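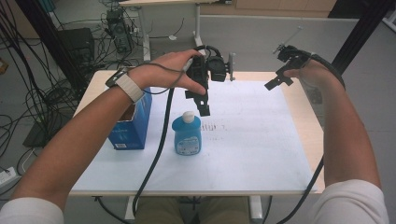
Reading time: 5 minutes

Jasis puts its two-handed bench on a service sheet

Chelsea Pearce
28/05/2026

The most temperamental employee at Jasis has no contract and lives on a table at the back of the Kododby workshop. It is a pair of hand-held grippers, black, motorised and joined to the computers by more cable than anyone remembers ordering. As of this week it also has its own service sheet, which puts it ahead of the kettle.

The grippers belong to Feyisa, the company's project to teach robot arms to handle household goods. A person sits at the table with one gripper in each hand and picks things up, puts them down and moves them about, while the movements are recorded for the arms to learn from later. The things are the sort you would find under a sink or on a pantry shelf. There is a blue cardboard box and a pale blue bottle with a white cap, and a sheet of white paper covers most of the tabletop.

Until now, setting up the bench was a matter of folklore. Etenesh Admasu, who has run it since March, knew that the left gripper wanted waking before the right. Magdy Slaoui on the evening shift believed the opposite with equal conviction. Both of them got it working most of the time, so the argument was never settled, and anyone filling in for either had to choose a side.

"I had a trainee ask me which of us was correct," Admasu said. "I told her I was, and then it wouldn't start."

The new sheet settles it: left first. Slaoui has signed it, in handwriting that could be described as reluctant.

Most of the sheet is about cables. Each gripper has its own thick black lead running down past the edge of the table, and a lead that hangs is a lead that gets pulled. In the old routine the operator sat down, took hold of both grippers and discovered how much slack there was by running out of it. In the new one, both grippers are lifted to full working height before anything is switched on and swung out over the back corners of the table. If either lead goes tight, it is let out from the floor end. Pulling it from the gripper end is now forbidden in capital letters.

The capitals were earned. In March a connector on the right-hand gripper began dropping out whenever the operator reached across to the left. The recordings looked fine until somebody played them back and found the right hand frozen in mid-air while the left went on tidying without it. Slaoui went through 62 recordings to find where the fault began, and 13 had to be thrown away. The connector itself took 20 minutes to replace. Finding a spare took rather longer, as it had been filed under "misc".

Spares now have a drawer, with a label. Slaoui asks that the label be mentioned.

Next on the list come the fingers. The operator closes each pair gently on nothing, opens them, and closes them again while a colleague watches the reading on the computer. Both should come back to the same figure every time. If one doesn't, the motor is given its zero again before work begins. Dust is the usual culprit, followed by crumbs, for which the sheet has a separate line and no named suspect. Fingertips get a wipe with a dry cloth at the start of each shift. Wet wipes are out, after an episode with a lemon-scented brand that left everything slippery and the whole bench smelling like a ferry.

Then there is the paper. It keeps the background plain and saves the tabletop from scratches, and it is changed when the marks on it start to look like something. Admasu will put up with a smudge. Slaoui won't, and the company has been getting through paper at two very different speeds depending on who is in. The sheet says to change it "when torn, wrinkled or agreed". How the third of these is supposed to happen has been left to the people concerned.

Objects are handled more strictly than you might think. A box that has been squeezed all day is no longer the same shape as the box in the morning's recordings, so each one is checked for dents and retired when its corners go. Retired boxes pile up by the door. Desta Yilma, who runs the project, says a squashed one now and then is good for the arms, real cupboards being full of them, and some of the retired ones have been quietly brought back to work.

Operators have their own short section. Chair height comes first, then elbows, then a break before the shoulders start complaining. Holding up two grippers is light work at nine in the morning and a good deal heavier by eleven. Sleeves should be pushed back from the wrist so they don't catch. Watches may stay on if they don't rub against a cable, a ruling that took an entire lunch to reach.

Jasis has recorded 676 sessions on the bench so far and would like plenty more. The arms that will make use of them are being put together by Storkitz, across the yard, and are expected in Kododby over the summer. Storkitz has asked for a copy of the service sheet. Yilma sent it over with the crumbs line taken out, and then sent it again with the line put back in, having seen the Storkitz canteen.

The floor remains a sore point. Cables run under and behind the table in a tangle, and the sheet says only that they are to be "stepped over, never on". Tiruwork Gebremichael, who looks after the computers, has drawn up a plan to put the lot into covered channels. It would mean taking the bench out of use for a day, and every day proposed so far has turned out to be the wrong one. She has begun tagging the leads at both ends in the meantime, a job she fits in between other jobs.

"I know what most of them do," she said. "There's one I'm leaving alone."

The service sheet is taped to the wall at Kododby and applies to both shifts. Comments go to Admasu in writing. Slaoui has submitted four.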